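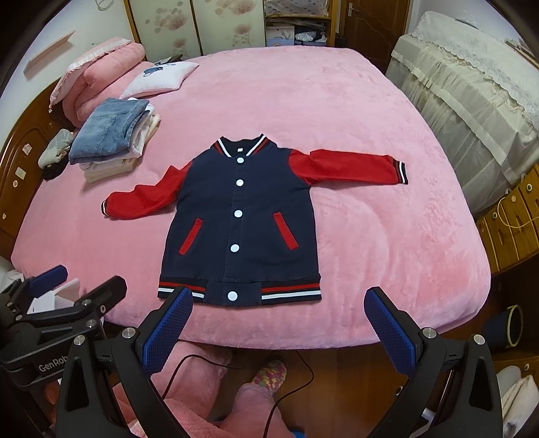 Kids' jacket with snap buttons, navy with red sleeves

Clisik Help > Testing and Certification > Lab reports

Small children's clothing seller, which lab test do I need and can I use the supplier's report?

Asked Feb 27, 2020

Hello everybody. I have a small shop in Clikdale and I also sell by mail. Until now I sold only adult clothes, but from this spring I want to add jackets for children, sizes for 4 to 10 years. My first order is 200 pieces from one factory.

The factory sent me a PDF test report from a laboratory named Wijaya. It is 30 pages and I have read all of them, but I am not sure I understand what it gives me. My questions are these:

1. The report is made in the name of the factory, and the sample is described only as "garment, assorted colors." Can I use it for my jackets?

2. The report has lead content for fabric, but I do not find anything for the metal parts or the paint on them. Is this normal?

3. I asked for a price from a lab closer to me, Zadard, and they want $1,083 for the full package with 2 colors. For a small order this is a lot. Is it possible to ask for only a part of the tests?

I want to do it correctly, but I also must keep some profit. Thank you in advance and sorry if my English is not perfect.

3 answers

Answer 1 (accepted)

I am also not a native speaker, so I hope we understand each other. I have imported children's clothes for some years and I made most of the mistakes already.

For your first question, I would not use this report alone. A test report is valid for the sample which was tested. If the description says "assorted colors" and there is no photo and no style number, you cannot show that the sample and your jacket are the same product. Write to the factory and ask for the style number, the date when the sample was received, and the list of materials. Sometimes they have a second report with a better description and they simply sent you the wrong one. It happened to me in January, and the correct report came in two days.

Please also check if the lab is accredited for exactly these tests. The logo on the first page does not mean that every test inside is covered. Usually there is a small mark or a footnote beside the tests which are outside of the accreditation. In the United States, for children's products, the lab must also be accepted by the CPSC for the particular test. They have a search page for this on their website, and you can look up the lab by name.

For your second question, it is not complete. Snaps, zippers, zipper pulls and any print or paint should be tested separately from the fabric. Many plain textiles do not need the lead test at all, so it is a little strange to have the fabric tested and the metal parts not. For snaps I would also ask for a pull test, where the lab measures how much force is needed before the part comes off. Small parts rules are mostly for children under three, but a snap which comes off easily is a bad snap for any age, and your customers will return the jacket.

For the price, yes, you can ask for a part. Do not ask for "the package." Send the lab a table with each material of the jacket in one line (shell, sleeve, lining, rib, snap, thread, label) and ask them to write beside each line which test is required and what it costs. If both colors use the same snaps and the same lining, these materials are tested once. Ask also about composite testing, where the lab tests several similar materials together. It is allowed for some tests, with conditions, and the lab will know them.

One more thing. Keep one jacket from the same production in a closed bag with the report number written on it. If somebody has a question after one year, you will be glad to have it.

Answer 2

You should ask about flammability too. It is a separate standard from the chemical tests. Some fabrics are exempt by weight or by fiber, but if the inside is brushed or fleecy, do not assume. The lab needs the fiber content to tell you.

Also the small batch manufacturer registry, maybe you qualify. Read the conditions about income and number of units carefully, and it does not remove all of the tests.

Answer 3

just use the factory one, everybody does it. never had a problem

Comment on Answer 3: I do not agree with this advice. You are the importer, so the certificate must be issued by you and your name is on it.

Comment on Answer 1 (from the person who asked): Thank you, this is very clear. I wrote to the factory for the style number and I made the table with seven lines as you said. Zadard answered that they will send a new price next week. I will also ask them about the brushed fabric.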